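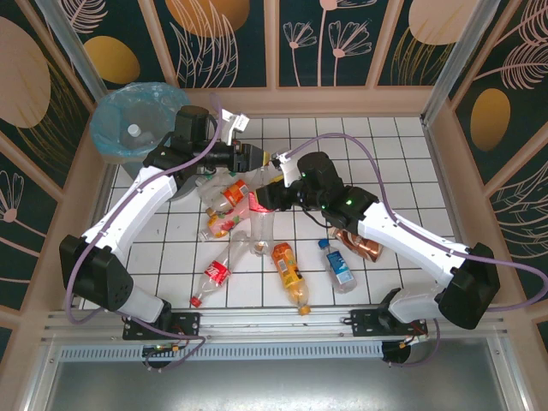

Tell people to keep the caps on, one household wrote at the end of the February round, because we took them all off for the first half and then had a bag of caps that matched nothing. The instruction has been added to the sheet for the coming round, and participants are asked to read the section on caps and labels before they begin.

Call for participants: Lemma household drinks container study, second round
Organised by Riden, Plornlow
Posted November 8, 2018

Riden is looking for households and small workplaces in Plornlow to take part in the second round of Lemma, a study of how empty drinks containers are collected, kept and put out. The study covers plastic bottles and drinks cans. It looks at the stage between the last mouthful and the kerb: where the container is put down, how long it stays there, who moves it, whether it is rinsed or crushed, and which bin it ends up in.

The round lasts 12 weeks and has 94 places. Households that took part in February may apply again and will be treated in the same way as new applicants.

What is covered

Include the following:
Clear and coloured plastic bottles that held water, fizzy drinks, juice, squash or milk
Drinks cans of any size
Small bottles of yoghurt drink and similar, with or without a cap
Bottles brought home from work, school or the car, provided they are thrown away at the address

Leave out the following:
Glass
Cartons
Food tins, sauce bottles and cooking oil bottles
Bottles kept for reuse, until the day they are thrown away
Paper and plastic cups

If a container is left out of the study it should be disposed of in the usual way. Do not put it in the study bin to save a trip.

What you will be asked to do

Each address receives a Wastari floor bin, a supply of liners, a record book and a pencil. The bin takes the place of whatever you now use for bottles and cans. It should stand on a hard, level floor such as tile or vinyl, within a few steps of where most drinks are finished. It should not stand on carpet, as small amounts of liquid will drip from bottles that have not been fully drained.

Containers go into the bin as they are finished. If your household tends to leave them on the floor, a worktop or a desk and clear them in one go, carry on doing so, and mark the clearing in the record book as a single entry with a ring around it. Mixed heaps are of particular interest. A juice bottle, a cola bottle and a can picked up together are handled differently from the same three thrown away on separate days, and the February record book had no way of showing this.

Once a week, on a day you choose and then keep to, the bin is emptied on to a clear patch of floor or a plastic sheet and the contents are sorted by type: clear bottles, coloured bottles, cans. Enter the number of each in the book. Then return everything to a fresh liner, tie it and put it out for the study collection. The sort takes most households less time than they expect during the first week and settles down after that. Larger households and shared offices should allow longer.

On four occasions during the round you will be asked to set your bag aside instead of putting it out. It will be collected from the door and sorted again at the Riden workshop, and the two sets of figures will be compared. You will be told the evening before. Differences between your figures and ours are expected and have no effect on payment.

Caps, labels and crushing

Caps stay on. If a cap has been lost, put the bottle in without one and make no note of it. Loose caps go in the bin but are not counted.

Labels stay on, including full sleeves. Do not peel, soak or cut them. A label that falls off by itself may be thrown away with the general rubbish.

Crushing is left to you, with one condition: choose one habit at the start and write it on the inside cover of the record book. The choices are whole, twisted or flattened. In February a good many addresses changed part way through when the bin filled up, and their weekly volumes could not be used. If the bin fills before sorting day, tie the liner, start another, and sort both together.

Rinsing is also left to you. Containers must be drained. A bottle with more than a mouthful of drink left in it should be emptied into the sink first. Milk bottles that are not rinsed will smell by the end of the week, and the liners are thin.

The bin and liners

The Wastari is an open-topped bin with a removable inner ring. To fit a liner, lift the ring out, fold the top of the liner over the rim and press the ring down until it sits level on all sides. If it sits high on one side the liner will slip when the first heavy bottle goes in. Do not use your own bags, even if they are the same size, as the study liners are weighed before they are sent out.

The bin has no lid. Addresses with a dog, or a child at the crawling stage, should think about where it will stand before applying. It may be kept in a cupboard if the cupboard is opened every day.

Who can apply

We are looking for:
Households of any size living in Plornlow for the whole of the round
Shared houses, where one person agrees to keep the record book
Offices, workshops and clubs where drinks are regularly finished on site
People living in flats with a shared bin store, who were under-represented in February

At least one adult at each address must be able to bend or kneel to sort the containers, or have a table at a suitable height on which to do it. The table should be covered. A larger sheet can be supplied on request.

We cannot accept addresses that run a café, bar or takeaway, or that already save cans for scrap. Households that buy very few bottled or canned drinks are welcome. A week with no entries is a valid week, and the page should be dated and left blank.

Payment

Each address that completes the round is paid 300 pounds. One payment is made per address, however many people live or work there. Half is paid after the sixth weekly page has been received and the rest at the end, once the record book and the bin have been returned. Missing a single week does not affect payment if you tell us before the next sort. Participants who withdraw before the halfway point are not paid but need not return unused liners.

The bin must be wiped out before it is handed back. Marks and scratches are ignored.

Time needed

Setting up is a single visit by a member of the study team, who will deliver the equipment, look at where the bin is to stand and go through the record book with you. After that, allow roughly 4 hours over the whole round for sorting and writing up, not counting the ordinary business of putting things in a bin. There is a short closing form. There are no interviews.

What happens to the records

Record books are given a number and are kept apart from names and addresses. We note container type, condition and week. We do not note brands, and participants should not write them in. Bags sorted at the workshop are looked at for drinks containers only; anything else found in them is thrown away without being recorded. Please check for keys, post and cutlery before tying the liner.

Results will be set out by type of address and size of household. A printed summary will be sent to every participant who asks for one on the closing form.

How to apply

Application forms can be collected from the Riden front desk in Plornlow or requested by post. Please state:
The type of address and the number of people who live or work there
Where empty bottles and cans are kept at present
The type of floor where the study bin would stand
Whether you have use of your own outside bin or share one
Whether you took part in February

Leave the box marked "liner size" blank. It will be filled in at the set-up visit.

Places are divided between types of address before they are filled, so an early form does not guarantee a place. Applicants who are not chosen will be kept on a reserve list until the second week of the round and then told in writing. Anyone who moves house during the round should contact the study desk before the move. The bin can go with you if the new address is in Plornlow and the floor is suitable.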